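The Arm, the Spreadsheet and the Second Quote

Béla Vörös keeps the quotes in a cardboard folder, which he pushes across the table before I've sat down. There are 11 of them. The top one has a coffee ring on it and the word NO in green marker.

"That one wanted us to pay for the training before they'd tell us how long the training was," he says. "I wrote back asking if the price of the answer was included."

Vörös runs purchasing for Pristura, a company of 39 people that develops kitchen automation for places that feed a lot of people at once, mainly hospitals and college dining halls. His background is in restaurant equipment. He bought fryers for nine years and says robots are a lot like fryers, except that fryer salesmen will admit there's such a thing as a cleaning bill.

For most of the past year the company has been deciding what to buy for its first real test kitchen. Until that's settled, the work goes on in simulation, on a counter that has never needed wiping. Vörös was against this at first. He'd been told it was free.

"Free," he repeats, and lets that sit there. "Then Eirini came to see me about the computers."

Eirini Mavromatis leads the simulation side, and she defends her computers with the patience of someone who has done it in several meetings. The software license was the small part, she says. The money went into machines fast enough to run many kitchens at once, and into the hours it takes to build a kitchen worth running. A pot has to have the right weight. A carrot has to roll like a carrot.

"Béla asked me what a carrot cost," she says. "I said, do you want the grocery price or the engineering price? He wrote down both."

He did. They're in the folder. He won't let me print the engineering price, but he does say it would have bought a decent fryer.
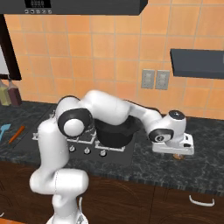 What changed his mind was reach. The plan he inherited called for two arms per station, one on either side of the cooktop, and the budget had been built on that. Mavromatis and her colleague Rami Mahasneh spent March trying layouts with one. They moved the base around, raised it, lowered it, and gave it every awkward pickup they could think of. By the end they had a mounting position that they believed would cover the station alone, and Vörös had a line he could cross out.

"I've never enjoyed a line so much," he says. "I used a ruler."

Mahasneh is more careful about it. He's the one who will have to stand next to the real thing, and he keeps a list of what the simulation doesn't charge for. Steam is on it. So is grease, and so are the people who walk through a kitchen carrying hot trays and looking at their phones.

"In there you reset and everything's back where it was," he says. "I've worked in a cafeteria. Nothing has ever been back where it was."

His list has become a section of the budget, under the heading "Real Life," and it's the part Vörös seems proudest of. It covers spare gripper fingers, washdown covers, a guard for the base, a second set of cables and an electrician. The electrician took some arguing. The vendors' quotes all assumed a suitable power supply was already in the wall, in the same breezy way that recipes assume you own a stand mixer.

I ask which vendor is winning. Vörös turns the folder so I can't see the tabs, then tells me anyway. It has come down to Drukex and Zongate. Drukex is cheaper to buy. Zongate is cheaper to own, or says it is, on the strength of a service plan that runs to 50 pages.

"I read all of it," Vörös says. "There's a paragraph about floods. I now know more about their position on floods than I do about my brother-in-law's."

The Drukex quote has its own charms. The first version came in under everyone else's, and he was ready to like it. Then he noticed the arm was priced without a controller. He called the sales office to ask what the arm would do without a controller and was told it would be "fully installed."

The second version includes the controller. It also includes a charge of $2,335 for something called commissioning support, which he has asked them to explain twice. As of 2025-04-19, the day we talk, he's waiting on a third explanation and has started to look forward to it.

The engineers have their own preferences, and he has asked them to keep those to themselves around salespeople. Mahasneh likes Zongate because the wrist comes apart without special tools. Mavromatis likes whichever one will hand over a proper model of its arm, with correct joint limits, so her team doesn't have to measure it by hand. It hadn't occurred to Vörös to ask for that in a purchase order. It's now item four, ahead of delivery.

"If they can't send her a file, I start wondering how they'll send me a pallet," he says.

He has some advice for other buyers, though he offers it as complaint. Get the price of the second gripper before you agree to the first. Ask who shows up when it breaks, and from what city. He got one firm, Hegarty, to admit that its nearest technician was a flight away, and that the flight was on the customer. They had described this in the brochure as nationwide coverage.

And budget for the counter. Pristura very nearly didn't. The arm needs something stiff to bolt to, and the stock steel tables that Vörös had picked out would have wobbled every time it stopped short. Mahasneh demonstrated this by leaning on one and bouncing. The reinforced bench costs more than Vörös's first car, and he has now told me this three times.

The board will see the numbers next month. He expects questions about why the simulation computers are staying on the budget once there's a real arm to look at, and he has Mavromatis coming along to answer them. Her answer, which she tries out on me, is that the real arm can only break one thing at a time.

Vörös writes that down too, and asks her what the thing costs.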